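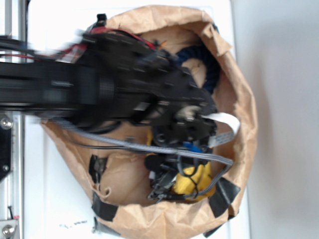 What is a lapsed seat?

A lapsed seat is a place on an elected council that the law treats as empty because its holder has missed too many meetings or failed to take the oath in time, even though the holder is alive, well and may still be turning up for the buffet.

Search this site: Enter a term or place Go

Lapsed seat

In the local government of Flirnau, a lapsed seat is a seat in the town assembly that has fallen vacant without a death, a resignation or a court ruling. The idea is found in many systems of local government under different names. The Flirnau version is known mainly for the length of the arguments it produces, the longest of which outlived the assembly it was about.

Origin

The rule dates from the first Flirnau charter, which said that a member who "does not attend shall not be a member." The charter did not say how often, or for how long. For several terms the sentence was read as a moral observation. It acquired legal force when the assembly, meeting in January with snow on the only road from Clundcombe, found itself short of a quorum and declared the absent members' seats lapsed in order to lower the number needed. The absent members, who had spent the evening stuck behind a plow, took a different view.

A revised charter set out two grounds for lapse. The first is absence from every regular sitting over half a year without leave. The second is failure to take the oath before the second sitting of a new term. Special sittings do not count toward either, and the charter does not define a special sitting.

Procedure

The clerk of the assembly enters a notice of lapse in the minutes and has it posted at the town hall door. The member has until the next regular sitting to object. An objection is heard by the full assembly, and the member concerned may speak but may not vote. Whether the member counts toward the quorum while speaking has been decided both ways, usually according to which side needed the chair filled.

If there is no objection, or if the objection fails, the seat is offered to the next candidate on the list from the last election. When the list has run out, a by-election is called. A by-election needs a petition carrying 294 signatures, a figure fixed when Flirnau was a good deal smaller and never raised, each attempt to raise it having lapsed for want of a quorum.

Seats can also be restored. A member who has lost a seat through absence may ask for it back before a successor is sworn in, on payment of a fee and a written apology. The charter requires the apology to be read aloud. It does not say by whom, and several have been delivered by the clerk in a flat voice while the member looked at the ceiling.

The Rorkov seat

The best-known case concerned the seat for Rorkov, the smallest of the town's wards, with 700 registered voters. Its member lapsed for absence, objected, and then missed the sitting called to hear the objection. The assembly split evenly on whether an objection could itself lapse. The chair declined to break the tie on the ground that the chair was next on the list for the seat.

Rorkov went without a voting member for the rest of the term. During that time the ward received a new footbridge, a repaved square and a second bus stop, more than it had been given in the previous two terms combined. Residents were later cool toward proposals to fill the place promptly.

The by-election was finally held on 10 December 2019. It was won by the member whose seat had lapsed, by a margin of 2 votes.

The Zamani rule

The neighboring district of Zamani copied the Flirnau charter closely enough to include a spelling mistake, but added a clause of its own. Under the Zamani rule, a seat cannot lapse while its holder is chairing the body that would declare it lapsed. The clause was meant to prevent ambushes. Its main effect has been a steady interest in chairing things.

Clundcombe, which had 2,990 voters at its last count of the rolls, has no lapse rule. Absent members there keep their seats until the end of the term, and the minutes record them as "expected."

Criticism

Opponents of the rule say that it punishes illness and shift work, and that leave of absence is granted more freely to members who vote with the majority. Supporters answer that voters are owed a member who attends. Both sides have at various times held the opposite opinion, and the printed record is indexed well enough to show when.

A draft amendment would allow attendance by telephone. It has been referred for study, and the study group has met once. One of its members sent word that the line was bad.

See also

Quorum; By-election; Oath of office; Leave of absence; Flirnau town charter

Share this article 2 shares 0 comments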